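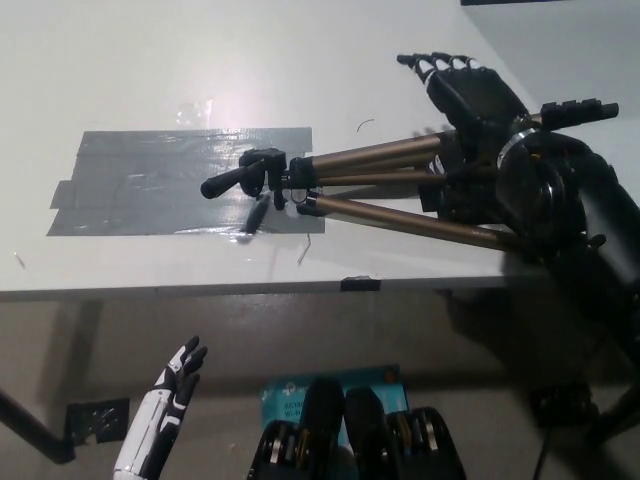 Karkstead Makers' Club – Workshop Tips

Give your tripod a good going-over
Posted in November by the Workshop Tips editor

I love a tripod clean-up! It takes so little time, and the legs slide beautifully afterwards. Lay it on its side on a bench or table, pan head and all, so you can get at both ends without chasing it around.

A patch of duct tape is a great place to rest the head. Run the strips side by side with a bit of overlap, and don't fuss over wrinkles – mine always look rumpled and they do the job.

Now the legs. Open every clamp, pull the sections right out and wipe them with a barely damp cloth. Aluminum (especially that lovely bronze-gold colour) comes up a treat with plain dish soap. Dry them well before you slide them home, and go easy on the clamps – snug is plenty.

Check the handle too, and any strap or clip hanging off the head. Straps love to get caught when you fold everything up!

Last of all, pick up the scraps. Bits of wire and thread get into clamps faster than you'd believe.

More workshop tips
Getting tape gunk off a white tabletop
14 uses for a worn-out tea towel
Sharpening day at Plestness
Storing light stands in a small closet

Contact the club | © Karkstead Makers' Club | Back to top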